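Delegate Forum: Trade and Investment Track
Topic: Registration fee for the Soltden Business Dialogue

s_semwal_secretariat
Members are advised that the delegate fee for the January Dialogue has been set at 2,334 per organization. The fee covers two representatives. Applications close on Saturday.

Brarkemis Chamber
Our chamber objects to this amount. Of our 30 member firms, most are small exporters and cannot meet it. We request a reduced rate.

wk.chien
I do not share that objection. The Lernine meeting charged less and could not pay for interpreters. 19 delegations attended, and several left before the investment session.

Brarkemis Chamber
Mr. Chien's account is incomplete. Those delegations left over the agenda, which omitted customs procedures.

Bozkurt Trade Office
We support a reduced rate for first-time participants only. Our office is preparing its display materials and will attend in either case.
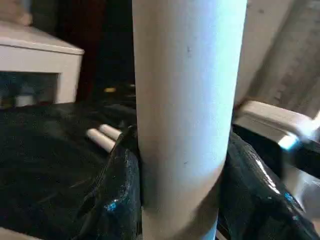 Pale gray tube and black plastic bag.

s_semwal_secretariat
The proposal from Bozkurt will be placed before the organizers. Until a decision is posted, the published fee applies.
Seema Semwal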